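Notebook, June, dish-sorting table

Started at 3 in the afternoon with the plates, which I'd been putting off. Everything goes on the plaid cloth again. I know Gretstead wants us on a plain surface eventually, but I like the plaid. The bands give me something to line things up against, and a plate set down on that cloth makes a much nicer sound than one set down on a bare top (this matters to me, if to no one else in the building).

The question for today was stacking. Our Kirkico sheet says "like with like," and that works right up until you own dishes that aren't like anything. The scalloped cream-yellow dishware is the main offender. Wavy edges, layers, and then the white plate with the red wavy border wants to sit on top of it and kind of can, kind of can't. I tried it anyway! 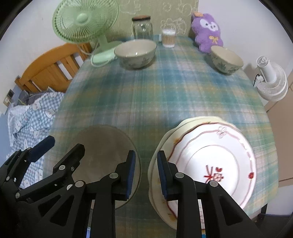

I'd say leave the plain round one off by itself. It's dull next to the others, brownish-grey and a bit cloudy, but it's the one I reach for when I want to check whether the cloth is lying flat. The fancy plate has a raised bow on its rim, plus that row of little raised shapes down one side, so please don't put anything on top of it. Top of the pile only. I wrote that on the sheet in pen, so if the sheet gets reprinted, somebody copy it over.

Side note on the heart plate: I've got it down as item 127 in the Hollmann list and it's in there again as 693, once under "plates, decorated" and once under "party." Pick one. I vote plates. I've left both lines in for now so the old pages still make sense.

Then the bowls. Those are easier and I enjoy them more. I wanted them out on the table with the usual stuff left where it lives at the back, the green fan and the jar and the sticks, to see how much elbow room is left when you don't clear everything away first. People at home don't clear everything away first. I sure don't.

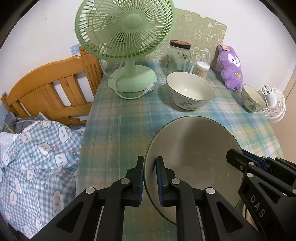 Bowls out, back of table left as is. Fan unplugged.

The fan is the space hog, that oval base is wide. I'd like to try it on the other side next time, with the cord behind it. The purple plush can stay by the wall, it takes up next to nothing and I've grown fond of it. Same for the cartoon panel.

For next time:
- cloth: smooth the right side before starting
- Ramus bin: find out if it takes the scalloped dishware or if that needs its own padding, I can allow up to 2 layers of felt
- cream bowl: decide on a home for it, I keep parking it in front of the jar
- fix 127/693

Stopped for coffee after that and did the labels.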